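Weekly Happy List: what made you smile this week?
Steltdale Neighbors Board > Off Topic > Chit Chat

porchlight47
5/9/19
Okay, list time! The lilacs by my driveway finally opened. I found my good scissors (they were in the freezer bag box, don't ask). And I paid off the last of the dentist, which was around 2,000 dollars back in February and has been hanging over me ever since. Your turn!

mossybanks
Yay for the dentist!! Mine is small: slept with the windows open four nights in a row. Also the bakery in Skodton has the rhubarb buns back.

GrumbleBee
The rhubarb buns are half the size they used to be. Not putting that on any happy list.

mossybanks
They are not half the size, I had one in each hand, lol.

GrumbleBee
Then you had one bun. My happy thing is that the Smits hardware store still cuts keys while you wait.

tin_kettle
Can I say something a bit sour? I like these threads but five things every single week feels like homework to me. Some weeks I've got one, and then I sit there making up the rest.

porchlight47
Post one then! I never meant it as a rule. I only did three myself.

mossybanks
I kind of like having to dig for the fifth, though. That's usually the one I would have forgotten by next week. 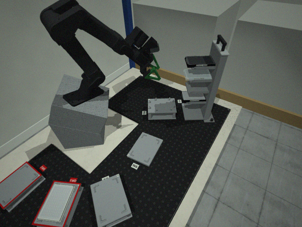 quiltnut_5
My big one is that I picked the colors for the porch quilt after dithering since February. I'm going with black, soft gray and one loud green, the same green as that A-shaped gripper hanging over the black mat, and I'll do little gray dots on the dark blocks too. My sister thinks it will look gloomy. I think she's wrong, and I already bought the thread (Brorkero, the big spool), so there!

GrumbleBee
Your sister has a point. Black shows every bit of lint.

quiltnut_5
It's a porch quilt, it's going to have the dog on it!

tin_kettle
Fine, here's my one. The bus was early and so was I.

porchlight47
See, that counts. Adding the green quilt to my own list, I want to see it when the top is done.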